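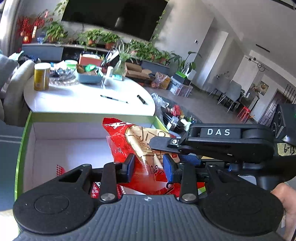
Ticket 423 is the jaw drift fault on the hand-held grippers, the one that has been driving me up the wall since September, and I think I finally have it! Short version for anyone landing here from the Stanier board: the logged jaw opening slowly walks away from the real jaw opening, so by the end of a long snack-sorting run the software believes the fingers are shut when there is still a packet between them. It shows up worst on crinkly plastic. A red snack bag like the one between the fingers here is close to the perfect test object, as the film gives a little under the pads and the reading ought to follow it all the way. The unit I have been chasing has one black pad and one blue pad, and yes, I did wonder about that very early on (see below, it was a good lead and it was wrong).

Status: fix in place, watching
Priority: high
Site: Tatville
Software: Sandico logger, current build

Symptom
Zero the jaws, start a session, pick and place as normal. The opening reads fine at first. After 40 picks the closed value is visibly off, and by pick 154 the logger threw "JAW RANGE INVALID" and dropped the rest of the session. No warning on the way there, which is the part I'd call a safety matter. If anyone replays that data on a powered arm, the arm will squeeze harder than it should, and I would not want a finger near it.

What I tried first

1. Swapped the pads. Mismatched pads were my favourite theory. I ran blue on both sides and got the same drift in the same direction. Lovely clean result, wrong answer.

2. Re-zeroed between packets. Helps for a bit, then it creeps again. Fine as a stopgap if you are mid-session and can't stop.

3. Changed the lighting. Someone on the Zwane list had seen marker tracking go funny under bright windows, so I drew the curtains and ran it again. No change at all.

4. Rolled the logger back one version. Same drift. Rolled it forward again.

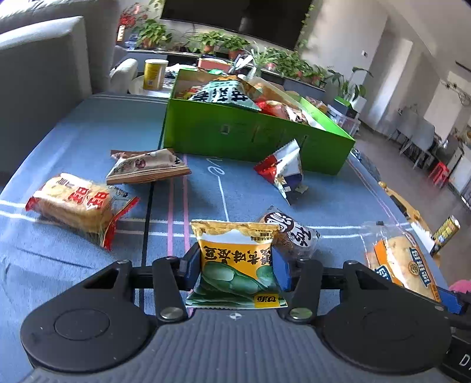 5. Went slower. This is where it got exciting! If I closed the jaws gently, the drift nearly vanished. If I snapped them shut on every pick, it came on twice as fast. Software doesn't care how hard I pull a trigger, so I stopped reading logs and got a screwdriver out.

Cause
The screw at the foot of one linkage arm was backing out, a hair at a time. You can't see it by looking. You can feel it if you hold the base still and rock the finger sideways with your thumb. Every hard close nudged the arm over and the zero went with it. I checked the other units on the shelf and found one more on its way to doing the same.

Fix
Take the screw right out, clean the thread, one small drop of medium threadlock, back in until snug. Leave it for 12 hours before use. Check that the arm still swings freely, then re-zero with the jaws empty and save the new zero in the logger. Don't skip the save, I did and lost a morning.
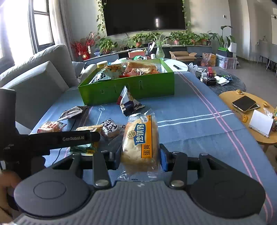 Sachima packet held in the jaws over the table, green snack box behind.

Soft pastry in a baggy wrapper is the other thing I'd recommend for testing, by the way. It shows up a bad zero very quickly.

Result
Ran 154 picks again, snapping the jaws shut as rudely as I could manage, and the closed value stayed put from first to last. I was grinning like a fool. Did it again with the second unit and got the same flat line.

Still open
- Logger should warn when the closed value starts to wander, well before it gives up. Raised with Sandico.
- Thumb-rock test to go on the start-of-session sheet.
- Sessions recorded on the faulty unit are marked do not replay until the jaw values have been corrected.

Last updated 31 December 2024. Leaving this open until both units have had a proper long run. If yours drifts and the screw is tight, please add your log below, I'd love to see it.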